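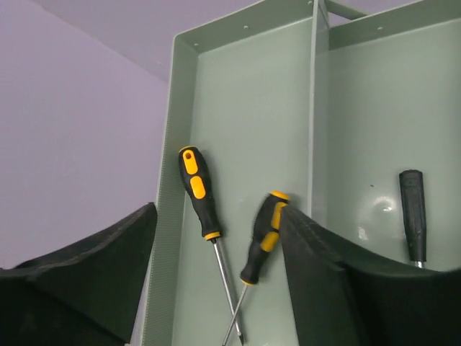
引き出しの中の工具を、とうとう本気で整理しはじめました!きっかけは椅子のネジがゆるんだことで、ドライバー一本を探すのに15分もかかってしまい、これはもうだめだと思ったんです。それで細長い仕切り付きのトレーを使ってみたら、これがもう楽しくて楽しくて。うちのトレーはくすんだ淡い緑色で、縦に高めの仕切りが一枚通っていて、細いほうに黒と黄色のドライバーを二本、となりの区画に黒い柄の工具を入れています。ただ、ドライバーの二本がどうしてもきれいに並んでくれません。柄を奥にして入れても、お互いに逆向きに傾いて、「X」の字というか、先のほうで軸が交差してしまうんです。柄が太くて軸が細いんだから当たり前といえば当たり前なんですけど、引き出しを開け閉めするたびに少しずつ動くのが気になって……。

お聞きしたいのは次のようなことです。

・太い柄のドライバーを細い区画に二本入れるとき、柄の向きはそろえるべきか、互い違いにするべきか
・下に何か敷くなら何がいいか(フェルト、滑り止めシート、スポンジなど)
・先端がトレーに当たるのは気にしなくていいのか
・プラスとマイナスを、柄を見ただけで区別する工夫はあるか

引き出しは台所のいちばん下の段で、奥行きはわりとあります。工具箱も持っているのですが、Skalisの重たいやつで物置の上の棚にあり、下ろすのが面倒で結局使わなくなりました。家の中でちょっと使うものだけ、すぐ手に取れる場所に置きたいです。予算は1000円まで。できれば週末を待たずに今晩やってしまいたいくらいの勢いです。みなさんの引き出しの中身もぜひ教えてください!

投稿者:いちばん下の段
2024年12月19日

Lourenço Calado さんの回答

引き出しの工具整理、大好きな話題です!うちも同じ悩みを通ってきたので、長くなりますが書かせてください。

まず向きですが、私は互い違い派です。太い柄どうしが隣り合うと、そこで幅を取り合って軸が斜めに押し出されます。一本は柄を奥、もう一本は柄を手前にすると、太いところと細いところがかみ合って、驚くほどすっと収まります。これを初めてやったとき、思わず家族を呼びました(反応は薄かったです)。

ただし弱点もあって、手前に先端が来るほうは、よく見ないで手を入れると指先にチクッときます。小さいお子さんがいるお宅なら、柄を全部手前にそろえて、区画を一本ずつに分けるほうが安心です。厚紙を区画の長さに切って真ん中に立てるだけでも仕切りになります。菓子箱のふたくらいの厚さがちょうどよく、両端を1センチほどL字に折って、トレーの端に両面テープで留めると倒れません。

下に敷くものは、私はいろいろ試して滑り止めシートに落ち着きました。食器棚用の、網目になっているあれです。Onicoのものを294円で買い、トレーの底より一回り小さく切って敷いています。大きめに切ると縁が立ち上がって、そこに先端が引っかかります。小さめが正解です。フェルトも見た目はすごくいいんですよ。すごくいいんですが、木くずや細かいネジくずが絡んで、掃除機でもなかなか取れません。スポンジは工具の形にくり抜くと専門店みたいで格好いいのに、工具を一本買い足した瞬間に作り直しになります。私は二回作り直してやめました。

先端が当たる件は、普通の家庭用ならあまり心配していません。それより湿気です。台所のいちばん下の段ということなので、もし流しのすぐ横なら、乾燥剤を一つ放り込んでおいてください。海苔の缶に入っていたものでも、まだ効いていれば十分です。使ったあとに金属の軸を乾いた布でさっと拭いておくと、何年たっても気持ちよく使えますよ。

それとプラスとマイナスの区別ですね。私は柄のお尻に丸いシールを貼って、油性ペンで「+」「−」と書いています。サイズも一緒に書いておくと最高です。柄を手前に向けてあれば、開けた瞬間に読めます。ここだけは互い違いの不便なところで、奥を向いた一本は読めません。なので、うちではよく使うプラスの2番を必ず手前向き、たまにしか使わないマイナスを奥向きと決めています。シールは手の脂でだんだんはがれるので、上から透明テープを貼って端をしっかり押さえるといいです。

ちなみにうちの引き出しに入っているのは、ドライバー二本のほかに、巻き尺、六角レンチのセット、小さなペンチ、鉛筆、あとは予備の椅子の脚キャップです。脚キャップは工具じゃないですけど、使う場所が同じなので一緒です。今晩やるなら、ぜひ結果を聞かせてください!

みどりの戸棚 さんの回答

うちは横向き!トレーごと90度回して、引き出しの前面と平行に置いてます。開け閉めの勢いで前後に転がるのが減りました。引き出しの幅が足りればですけど。

滑り止めシートは100円のお店のもので足りてます。

Iltvilleの日曜大工 さんの回答

上の方が詳しく書いてくださっているので、少しだけ足します。

ドライバーが動くのは、トレーの中で動いているのか、トレーそのものが引き出しの中で動いているのか、まずそこを見てみてください。うちはずっと中身のせいだと思って一生懸命シートを敷いていたのですが、トレーの奥に指二本分くらいのすき間があって、閉めるたびにトレーごと滑っていました。丸めたタオルを奥に詰めたら、ぴたっと止まって感動しました。いまはちゃんとした木の端材に替えましたが、タオルのままでもよかった気がします。

それから、どうせ開けるなら一度全部出してみるのがおすすめです!うちは十月に全部出して床に並べたら、同じサイズのプラスドライバーが四本出てきました。家具の付属品についてくる小さいのも合わせると、もっとです。いちばん握りやすい一本だけを台所に残して、あとはIngvarssonの古い工具箱にまとめました。区画に余裕ができると、向きの問題もだいぶ楽になります。

太い柄は収納しにくいけれど、握るとやっぱり力が入りますよね。細い柄に買い替えようかと迷った時期もありましたが、固いネジを回すたびに、太いほうを残しておいてよかったと思っています。

いちばん下の段 さんの追記

みなさんありがとうございます!トレーの奥、見たらすき間がありました。とりあえず布巾を丸めて詰めてあります。互い違いもこれから試します。うちは子どもがいないので、先端が手前でも大丈夫そうです。シールは家に赤と青しかないので、プラスを赤、マイナスを青にするつもりです。乾燥剤は海苔の缶を今から探します。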